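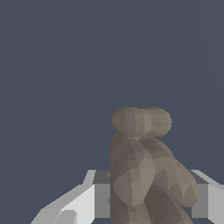
Contents Previous chapter Next chapter Exercises Index

Murdo Baird
August

Chapter 2
Gathering Grasp Examples

A learning system that chooses grasps needs examples of grasps, and the quality of those examples limits everything done with them later. This chapter deals with how they are gathered. Training itself is left to the chapters that follow.

2.1 What counts as an example

An example, as the term is used in this book, is a single attempt by a two-fingered gripper to take hold of a single object. The record of an attempt holds the view from the wrist camera just before the fingers close, the pose of the gripper in the object's own coordinates, the opening between the fingers, and a label. The label is set by a lift test carried out after the view has been stored. It must never be guessed from the view. A rounded body lying between two flat fingers may look secure and still turn out of the grip when raised.

Failed attempts are kept. A set made up only of good grasps gives the learner no means of telling a good pose from a poor one, and the usual habit of deleting failures to save space should be resisted.

2.2 Simulated and physical collection

The working set for this book, Mellari, was gathered in simulation. It contains 136 object meshes, most of them irregular: figurines, lumpy shapes, bodies with a narrow neck or a side lobe. Such shapes were preferred to boxes and cylinders, for which a grasp can be worked out by hand.

The meshes are coarse. A coarse mesh is quick to test for contact, but its flat facets change the direction of the surface abruptly, and a fingertip resting on an edge between facets may slip where a smooth object would hold. Readers should expect some labels to be wrong for this reason. Section 2.5 gives a method for finding them — repeat the attempt with a small shift in pose and compare the results.

Rendering was kept plain, with flat shading and no surface pattern. This suits a learner that works mainly from shape. It does not suit one that must later run on colour pictures from a real bench, and the Handum set, introduced in Chapter 7, is used for that purpose.

2.3 Choosing where to try

Poses drawn wholly at random mostly miss the object. Poses drawn only from a hand-written rule repeat the preferences of whoever wrote it. The collector described next draws from both sources and records which source was used — a field that is easily left out and cannot be recovered afterwards.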